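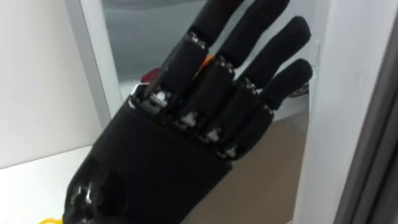

Page last changed: April

Vesetti Corner Kitchen Set: long table, two-door refrigerator and fruit basket

We put this set together for small rooms, the kind where the refrigerator has to go in the corner and the table has to start right next to it. Cuiping Dai, who looks after our furniture pages, has been asking for a proper write-up for ages, so get yourself a cup of tea and settle in – there is rather a lot to say about a table and a basket!

The idea is a simple one. Fruit comes out of the refrigerator, goes into the basket, and the basket stays at the end of the table where everyone can reach it. We find that apples get eaten a good deal faster that way (at least they do in our own kitchen), and it saves a walk across the room with your hands full.
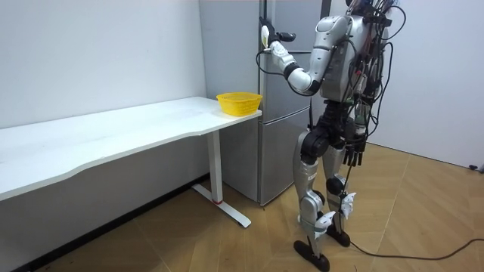
TABLES AND SURFACES

The table is long and white, with a smooth top and a front edge that curves gently inward along its length. That curve is the part people write to us about most. It lets you stand in a little closer when you're sorting groceries, and it softens the look of a narrow room in a way a straight edge never quite manages. At the refrigerator end it stands on a white metal column leg with a T-shaped foot, so there's plenty of open floor for shoes, stools or a broom.

The order number for the table on its own is 1,884. If you are buying the full set, please use 3,335 instead, and the warehouse will keep all the parts together for you. Allow 15 working days for delivery, and do measure your doorway first, please, as the top comes in one piece.

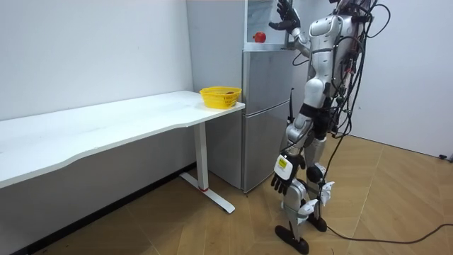 The refrigerator

Tall, silver-gray and pleasantly plain, it has an upper door and a lower door, and it tucks neatly into the corner behind the end of the table. Inside the upper door you'll find clear shelving panels, so you can see at a glance what's left before you make your list. Wipe the front with a soft cloth and a little warm water, going along the finish and never across it.

Do think about which way the door swings before you settle on where everything goes. It needs room to open fully, and you'll be happier if you can stand beside it and still reach the basket.

The basket

Bright yellow plastic, woven in an open lattice, and small enough to leave out all day. We tried several colors and kept coming back to this one, which looks so cheerful against the white. Rinse it under the faucet and let it drain upside down. Muchen Su has packed more than 890 of them for us and still keeps one at home for lemons.

Extra baskets can be added to any order. Write to Xuelian Du at the Vesetti parts desk, and she'll gladly put one in the same box.
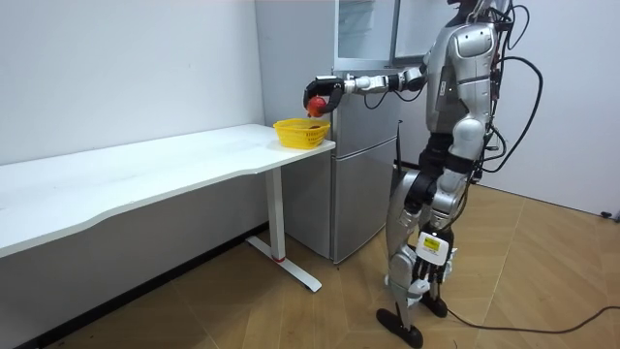
Red apple and yellow basket, refrigerator end of the table.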